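About Us

Naltach packs and ships household goods for small sellers who have run out of room at home. We store the stock, pick the orders, wrap them and hand them to the carrier. Most of what passes through our building is kitchenware, lamps, picture frames and small furniture.

Nilton Flores and Efraín Mosquera started the company in a rented unit on Londoño Street with one packing table and a tape gun. Their first customer was a potter who needed 300 mugs boxed before a craft fair. She told other potters, and for the first two years almost everything we shipped was ceramic.

In March of our third year we moved to the Rutholm building, where we are today. It has 2400 square feet of floor on one level, a loading door on the east side and a small office by the front entrance.

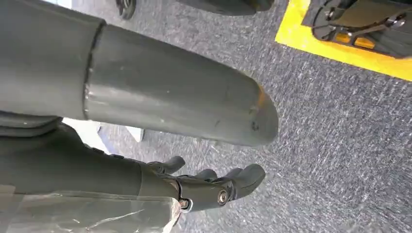 Orders that come in before noon are packed the same day. Each one is checked against the packing slip, wrapped, boxed and weighed. Breakable items get two layers of wrap and a double-wall carton. If a seller sends us their own tissue, stickers or thank-you cards, we put those in too. There is no charge for inserts that fit inside the box.

We keep 12 carton sizes in stock. If none of them suits an item, we cut one down to fit. Clean cartons and filler from incoming deliveries are used again where the seller agrees to it. Torn plastic wrap goes into a bale and is collected for recycling.

Who we work with

We currently hold stock for 133 sellers. Some send out a single parcel a week, and a few send several pallets a month to stores. The rates are the same for everyone and are listed on our Prices page. We do not ask for a minimum number of orders, and storage is billed by the shelf.

We do not handle food, live plants, batteries shipped on their own, or anything too heavy for two people to lift.

Nilton runs the packing floor and trains new staff. Efraín looks after accounts, carrier bookings and damage claims. Sellers who use the Severo order system can connect it to ours from their account page. Everyone else can send a spreadsheet by email.

Visiting

Sellers are welcome to drop off stock in person during receiving hours, 8 a.m. to 3 p.m. Please use the loading door and have your delivery note ready. Tours of the floor can be booked through the office.

Page updated Jul 19, 2026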